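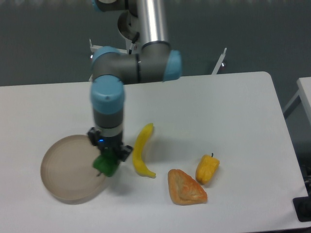 Mulugeta Feyisa told us in our very first meeting that a robot learns your bad habits long before it learns your good ones, and that we should practise until we were bored before we saved a single thing. We wrote that inside the cover of the project notebook and then (of course!) ignored it for a fortnight.

Our project at Mallton was to teach an arm to put one named piece of food on a plate and leave the rest alone. We tried 2 ways of showing it what to do. In the first, one of us took hold of the arm and guided it through the whole movement, which felt lovely and natural but tired our wrists and put our own hands in the camera's view. In the second, we drove it from across the room with a hand controller, and that was slow and rather comical to begin with, though Liya was really quite graceful at it by the end of October.

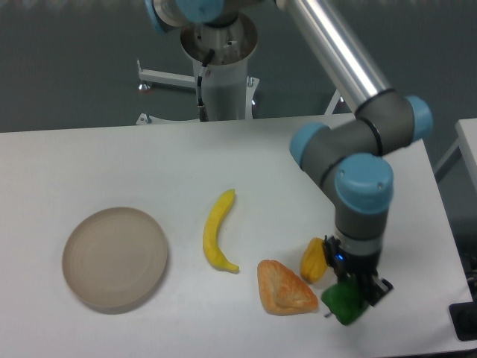
We settled on remote control for the main set and aimed for 100 good demonstrations of the green pepper going to the plate, moving the banana and the other pieces between goes so that the arm couldn't simply memorise one layout. The pepper was the awkward one. If you close the fingers too high you catch only the stalk, and if you come in at a slant it rolls, so Kedir and I agreed on a straight descent, a short pause, then a gentle close. Keeping to that pause made our recordings far more alike, and I do wish we had started with it.

We also disagreed for a long while over whether to keep the clumsy attempts. Nuria wanted them in, as long as the person driving had recovered and finished the job, and I was for throwing them all out. In the end we kept the recoveries in a separate folder, and comparing the two sets is the first thing on our list for next term.

Eldana Wako, for the Milance group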